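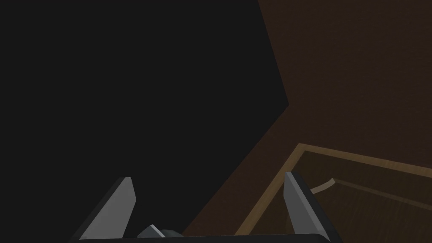 The Anent drawer task stalls when the gripper reports a closed grasp it does not have. Gatulel logs the fault as code 23 and halts the arm. In simulation the usual state at the halt is the one to look for first: fingers wide apart with nothing between them, the right one over the left side of the open drawer, and the curved handle inside still free.

Search the help pages Go

What triggers code 23?
The commanded finger width and the measured width disagree for 20 consecutive control steps.

Is it safe to clear the fault and resume?
In simulation, yes. On hardware, no. Press the stop, confirm the fingers are clear of the drawer wall, then home the arm.

Why does it come back after a reset?
The grasp flag survives a soft reset in Flendel 2. Restart the controller process.

Can I raise the force limit instead?
Do not. A higher limit hides the mismatch and can load the drawer wall. Leave it at 5 N.

Is a fix planned?
Reshma Shabalala has a patch in review for November. Until it is merged, a retry can take up to three attempts.

We use cookies to remember your settings. Accept Decline

Contact | © Gatulel | Back to top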